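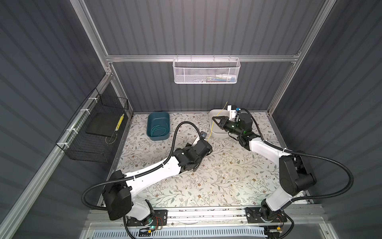
**Prüfblatt 361 – Ablage- und Wickelplatz, Standort Urnley**
Prüftag: Mo., 23. Juni
Vorlage: Bramamia, Fassung 2
Kommentare: handschriftlich, nachträglich abgetippt

Vorweg: Die Vorlage fragt an mehreren Stellen, ob etwas »in angemessenem Zustand« ist. Was angemessen sein soll, steht nirgends. Ich habe in solchen Fällen aufgeschrieben, was ich gesehen habe, und das Kreuz nur gesetzt, wenn ich es auch in einem Jahr noch vertreten würde.

## A. Wände und Rahmen

- [x] Aluminiumprofile sitzen fest, kein Spiel an den Verbindungen
- [x] Graue Wandplatten ohne Risse
- [ ] Platten gegen Herausdrücken gesichert
 *Kommentar:* Laut Lieferschein von Vidano ja. Ich habe von innen gedrückt, die Rückwand gibt nach. Ob das so gedacht ist, weiß der Lieferschein nicht. Offen.
- [x] Hintere Querschiene belastbar
 *Kommentar:* Mit der Hand belastet, mehr nicht. Eine Traglast finde ich weder an der Schiene noch in den Unterlagen.

## B. Hängekörbe

- [x] Weißer Lochkorb an der Rückseite: Haken vollständig eingehängt
- [ ] Inhalt des weißen Korbs bekannt und beschriftet
 *Kommentar:* Kleinteile in mehreren Farben, kreuz und quer am Boden. Auf der Inventarliste steht dafür »Diverses«. Das ist keine Angabe.
- [ ] Schwarzer Gitterkorb links: Befestigung dauerhaft
 *Kommentar:* Kabelbinder. Sie halten, solange sie halten. Im August wurde schon einmal Schraubbefestigung empfohlen, seither hat das Protokoll dreimal »in Klärung« vermerkt. Ich kreuze das nicht an.
- [ ] Gestreiftes Teil im schwarzen Korb gegen Herausfallen gesichert
 *Kommentar:* Steht hochkant am rechten Ende. Bitte hinlegen oder einen anderen Platz dafür suchen.

## C. Spulen und dünnes Material

- [x] Spule läuft frei, Flansche ohne Bruchstellen
- [ ] Loses Ende wird beim Abwickeln geführt
 *Kommentar:* Gelbes Filament auf hellem Grund mit Rankenmuster – wer sich diese Unterlage ausgesucht hat, musste vermutlich nie ein Ende darauf suchen. Sobald der Faden über einen Behälterrand läuft, will ich das andere Ende gehalten sehen.
- [ ] Restmenge auf der Spule notiert
 *Kommentar:* Kein Eintrag im Heft.

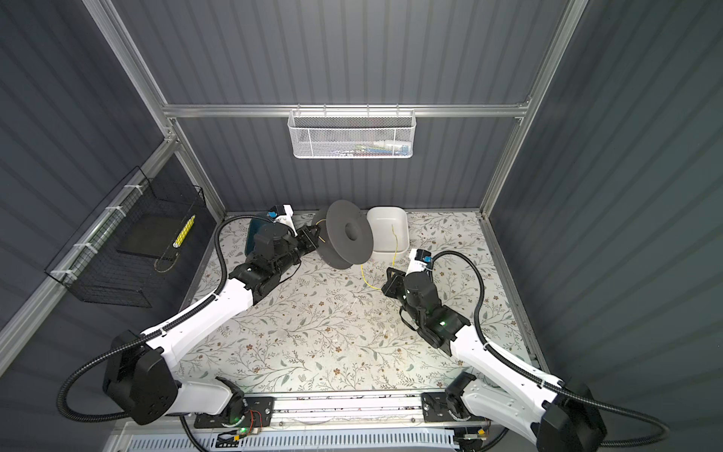

Tyra Vik merkt dazu an, das Führen des losen Endes sei bisher nie verlangt worden und stehe auch in der alten Fassung nicht drin; verheddert habe sich der Faden ihres Wissens erst einmal, und da sei die Spule falsch eingelagert gewesen.

Mag sein. »Ihres Wissens« ist allerdings genau das, was ich hier nicht prüfen kann, weil Störungen beim Wickeln nirgends eingetragen werden. Der Punkt bleibt offen, bis es eine Liste gibt. Über die Unterlage können wir gern weiter streiten.

## D. Wannen und Schalen

- [x] Ränder glatt, keine scharfen Stellen
 *Kommentar:* Mit dem Finger abgefahren, auch innen.
- [x] Wanne standsicher
 *Kommentar:* Gebrauchsspuren auf der Innenseite, für mich unerheblich.
- [ ] Strang geordnet eingelegt
 *Kommentar:* Das Merkblatt von Beltrán verspricht »knotenfreie Entnahme bei lockerer Einlage«. Locker ist die Einlage. Den zweiten Teil glaube ich, wenn es mir jemand zehnmal hintereinander vorführt. Die Schlaufen kreuzen sich in der Mitte, und wer am falschen Ende zieht, zieht den Rest mit.
- [ ] Beide Enden beim Einlegen nach außen 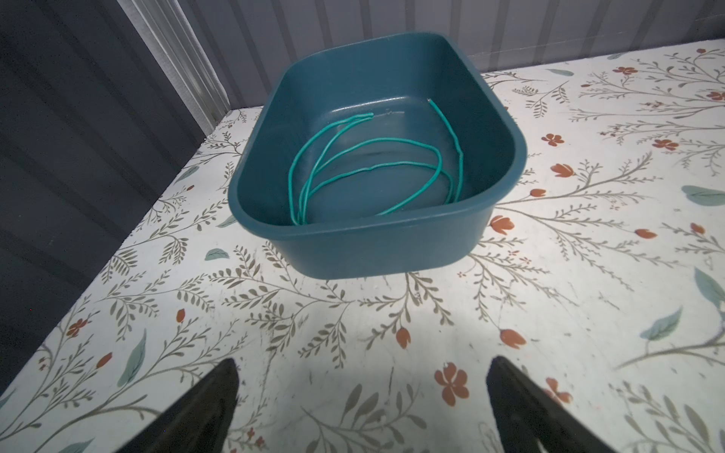 *Zu D: türkisfarbener Strang in der Wanne, lose in Schlaufen.*

Vorschlag zu D, ohne Anspruch auf Begeisterung: Strang in einer Richtung einlegen, mit Klettband fassen, ein Ende am Rand markieren. Kostet wenig. Wenn es nach vier Wochen keiner mehr macht, streichen wir den Punkt und hören auf, so zu tun, als würden wir ihn prüfen.

## E. Elektrik am Platz

- [x] Steckdosenleiste (230 V) außerhalb der Arbeitsfläche, Prüfplakette gültig
- [x] Zuleitung nicht gequetscht
- [ ] Abschaltung für alle Beteiligten erreichbar
 *Kommentar:* Oberkante Schalter auf 79 cm gemessen. Erreichbar ist er, aber nur, wenn davor kein Rollwagen parkt. Beim Prüftermin parkte einer.

## F. Ordnung auf der Fläche

- [ ] Nur Behälter auf der Fläche, die gerade gebraucht werden
 *Kommentar:* Die leere helle Schale neben der Wanne: Wofür? Als Antwort bekam ich »für später«. Später ist kein Verwendungszweck.
- [x] Unterlage liegt glatt, keine hochstehende Kante ertastet
- [ ] Spule hat einen festen Ablageort
 *Kommentar:* Laut Vorlage ja, nämlich »im Bereich«. In welchem?

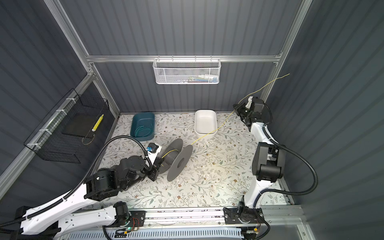 ## G. Ergebnis und Fristen

| Punkt | Stand | Zuständig |
|---|---|---|
| Rückwand gibt nach | Rückfrage an Vidano | Vik |
| Kabelbinder am Gitterkorb | ersetzen | Werkstatt |
| Inhalt weißer Korb | auflisten | offen |
| Liste Wickelstörungen | anlegen | Vik |
| Rollwagen vor dem Schalter | sofort weg | alle |

Freigabe erteilt mit Auflagen. Die Kabelbinder sehe ich mir im August wieder an, und zwar ohne Anmeldung.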